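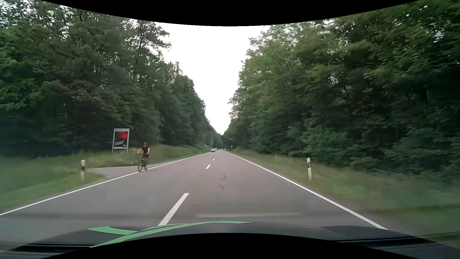
September, 14:20. Forest road replay, Skirnetdale to Flarnside.

Reran the perception stack on the stretch with the cyclist, new tracker build from Kirsty. 178 clips in the set, 1,449 labelled objects. Lane fit is steady: solid edge lines both sides, dashed centre, no jumps.

Cyclist by the side path: detected, but heading still comes out wrong by half a turn in the first few outputs. Rider is facing us. Near head-on bikes give the box very little length to work with. Kirsty wants to hold heading as unknown until the track is 20 updates old. I think that's too long - will try it against 40 and against the old setting before arguing.

The advertising board behind the rider got a vehicle proposal, low score, probably the red shape on the black poster. Dropped by the ground check. Leave that alone.

Oncoming dark car and the lighter vehicle behind it were merged into one track. Same fault Duarte logged on the Hollis set. Association gate looks too wide at range.

Bonnet mask: green stripes are inside it now, but the end of the nearest centre dash gets clipped. Natalie to redraw.

To do: split the gate by range, rerun, send numbers to Duarte.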